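Visit Report: Open Day at the Skelport Handling Laboratory

Purpose of the visit

In May a delegation from the Retham technical safety office attended the annual open day at the Skelport laboratory, which develops training methods for household and light commercial robots. The delegation was asked to examine how the laboratory writes, applies and revises its working rules for hand-held gripper recording, and to report on which of those rules could be adopted in Retham's own workshops. The program ran from 9:00 a.m. until late afternoon and was divided into a briefing, a tour of the recording rooms, a practical session and a closing discussion with staff.

Visitors were received by Halyna Bilyk, head of operations, and were accompanied throughout by Rostyslav Panasiuk, who is responsible for operator training. Sabina Majumder, who maintains the laboratory's handling standard, led the briefing.

The handling standard

The laboratory works to an internal document known as the Clevilach standard, named after the site where the first version was drafted. The current edition contains 272 numbered clauses. Ms. Majumder explained that the number had grown quickly in the first two years and that the present edition is the first in which clauses were removed. Many of the deleted clauses repeated one another or addressed equipment no longer in service.

The standard is divided into four parts: preparation of the work area, condition of the tool, conduct of the recording, and storage and review of the results. Each clause is marked either as a requirement or as a recommendation. An operator may depart from a recommendation if the reason is entered in the session log. Departures from a requirement must be approved before the session begins by a second person who is not taking part in it.

The delegation was given a copy of the first two parts. The wording is plain, and most clauses run to a single sentence. A typical requirement reads: "The operator shall inspect both fingers of the gripper before the first grasp of each session and after any drop." Several members of the delegation remarked that the brevity of the clauses would make them easier to use on the workshop floor than the longer procedures now in force at Retham.

Tour of the recording rooms

The recording rooms are arranged along one corridor on the ground floor. Each is fitted out for a different group of household tasks, such as table setting, laundry, shelving and cold storage. A sheet on each door lists the tasks permitted in the room, the objects approved for use and the name of the person responsible that day.

Objects are selected under part one of the standard. Items must be free of sharp edges, must fit within the opening of the gripper with a margin on both sides, and must be replaced when their surface is damaged. Imitation food is preferred to real food for repeated work. Where real food is used, the session is limited to 20 grasps per item, after which the item is discarded and the contact surfaces are cleaned.

Appliances are subject to further clauses. Doors and lids must be fully open and stable before the tool enters the compartment. Shelves and loose fittings are taken out unless the task calls for them. The operator is required to approach from the open side, to keep the tool clear of seals and hinges, and to stop if any part of the tool touches the compartment wall with force. 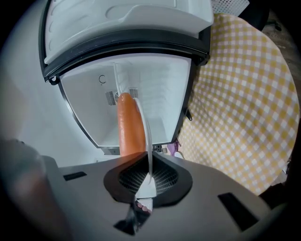 Khrystyna Shevchuk

The cold storage task uses a small white refrigerator with a hinged door and a black gasket around its edge. In the work at hand, an orange, sausage-shaped item is held upright at the opening of the compartment against the white curved finger of a hand-held gripper. The grasp falls under clauses in part three dealing with long, rounded objects, which tend to turn in the grip if they are taken too near one end. Operators are instructed to take such objects below the midpoint when they are to be placed upright, and to hold still for a moment before moving into the compartment.

Mr. Panasiuk drew particular attention to the clauses on door seals. A seal that has been pinched or scraped by the tool may no longer close properly, and a damaged appliance also makes later recordings inconsistent with earlier ones. Operators therefore check the gasket along its full length at the start and end of every session and sign for its condition. The delegation considers this a sound practice that could be introduced at Retham without additional cost.

Surroundings are also covered. Cloths and other soft furnishings may be placed beside an appliance to vary the setting, provided that they do not reach into the path of the tool or the operator's feet. Bright white interiors are checked for glare before recording begins, and lamps are moved if the edges of the compartment cannot be made out clearly.

Practical session

After lunch the visitors were invited to carry out a short recording under supervision. Yurii Levchenko, senior operator, gave the instruction. Each visitor was first required to read the relevant clauses aloud and to confirm that they had been understood. Mr. Levchenko then demonstrated the approach, the grasp, the transfer and the release, naming each stage as it was performed.

The visitors found the pace slower than expected. The standard sets no target for speed, and operators are told to repeat a movement from the beginning if they hesitate partway through. Repeated attempts are kept and labeled as such. Mr. Levchenko stated that deleting imperfect attempts is prohibited at the operator level, as the decision belongs to the review stage.

New operators complete 200 supervised recordings before they work alone. The supervisor's notes from this period are kept with the operator's training record and are discussed at regular intervals. Two members of the delegation asked whether the figure could be reduced for staff with previous experience. They were informed that it could not, although experienced staff usually complete the period in less time.

Review and correction

Part four of the standard governs what happens after a session. Recordings are reviewed by a person who did not make them. The reviewer confirms that the task matches the label, that no person can be identified, and that the object and appliance appear on the approved list. Recordings that fail any of these checks are held separately and may be released only by Ms. Bilyk's office.

The laboratory also accepts proposals for changes to the standard from any member of staff. Proposals are submitted on a single page and answered in writing. Ms. Majumder showed the delegation a recent proposal from the Stasiv site concerning the storage of gripper fingers between sessions. It had been accepted with one amendment and will appear in the next edition.

Points raised in discussion

The delegation asked how the laboratory ensures that rules are followed when the rooms are busy. Ms. Bilyk replied that sessions are observed without prior notice and that findings are shared with the whole team with names removed. She acknowledged that log entries made at the end of a long day are sometimes incomplete, and that a shorter form is being tested.

A further question concerned noise. Visitors had found it difficult to hear instructions in the rooms nearest the loading area. The laboratory has recorded this as an open matter.

Recommendations for Retham

The delegation recommends that Retham adopt the division between requirements and recommendations in its own procedures, together with the rule on second-person approval. It recommends that gasket and hinge checks be added to the opening and closing checklists for all appliance work. It further recommends that a member of the Retham training staff spend a period at Skelport to observe the supervision of new operators.

The question of a shared list of approved objects was left for a later meeting. Copies of parts three and four of the standard have been requested and will be circulated when received.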